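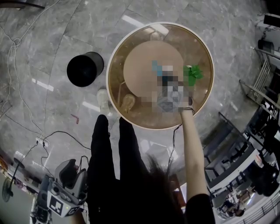 Ingegerd Hovland starts most mornings with a pot of coffee and a stack of other people's letters. She has been writing the history of the Gadstead ferry for longer than she likes to admit, and when I called on her in March she was still finding new corners of it to get lost in.

"I thought it would be a pamphlet," she told me, laughing. "Something you could fold up and put in your coat pocket. Then Vidar Nordin's family let me look through his logbooks, and that was the end of the pamphlet!"

Nordin ran the boat between Gadstead and Grinau for most of his working life, and he wrote everything down - the wind, the passengers, the price of diesel, and once, over an entire page, his opinion of a goat that had refused to get off. Ingegerd has copied out 468 pages of it by hand, because she finds she doesn't take things in when she types.

"He wasn't a talker, from what people say," she said. "But he'd write down that Mrs. so-and-so had new glasses, or that the schoolteacher was crying and he'd let her ride back and forth until she felt better. He never charged her for it either. It's right there in the fares column, a little dash."

I asked whether the families mind having their grandparents turn up in a book, and she took a good long while over that one. She writes to everyone she can find before she uses a name. Two people have said no so far, and she has left them out without any fuss. Elsa Grønli, who grew up beside the Grinau landing, said yes and then mailed her a shoebox of old tickets, which Ingegerd is still sorting by color.

The ferry stopped when the bridge opened, and I had expected her to be a bit sour about it. She isn't, or not very. "My sister had her baby on the Grinau side in a storm, waiting for that boat," she said. "I like the bridge. I drive over it all the time. I just miss having to stand still with people for twenty minutes."

The book has a working title, The Slow Side, though her editor, Frøydis Kvam, would like something with the word ferry in it. They are still arguing, very politely, by mail. The draft has to lose 3,000 words before summer, and Ingegerd has been through it twice looking for them.

"Frøydis wants the goat shortened," she said, getting up to see about more coffee. "I've told her she can have the diesel prices."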